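Home | Forums | Workshop Talk | New Posts | Log In

Plastic gears in kitchen mixers: crime or mercy?
Posted by Boonmee Kaewsai, 24 Jul 2020

My Galidano stand mixer quit halfway through a batch of bagel dough. Motor hums, bowl sits there thinking. Opened it up and one nylon gear has gone bald. At 770 watts you'd think they could spring for metal. Has anyone put a steel one in?

nerstead_nell
Don't. The plastic gear is the fuse. It dies so the motor doesn't have to. Mine has given its life 2 times and I've stopped sending flowers.

Wukley843
Respectfully, baloney. A fuse costs pocket change and takes a minute. This "fuse" is buried under a pound of grease and a snap ring that has since moved to another county. They use plastic to save money.

nerstead_nell
It can be both. Also quieter. Have you ever heard an all-steel mixer? My aunt's sounds like a truck with regrets.

Rungnapa Chaimongkol
Boonmee, how stiff was the dough? Bagels on speed 3 will eat anything you put in there. I run mine on the lowest setting and let it rest when the housing gets warm - same gear for years. If you do replace it, count the teeth on the old one first, and clean out every crumb of the dead one.
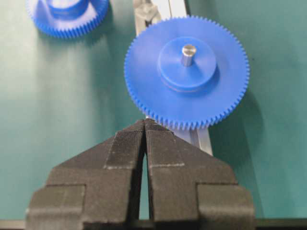
Big blue plastic spur gear

Wukley843
Handsome. Still plastic.

ongart_fan
I went steel. Now I strip the next gear down instead, and that one's riveted in.

Boonmee Kaewsai
Okay, ordering nylon. And it was speed 3, Rungnapa. I'd like that kept between us.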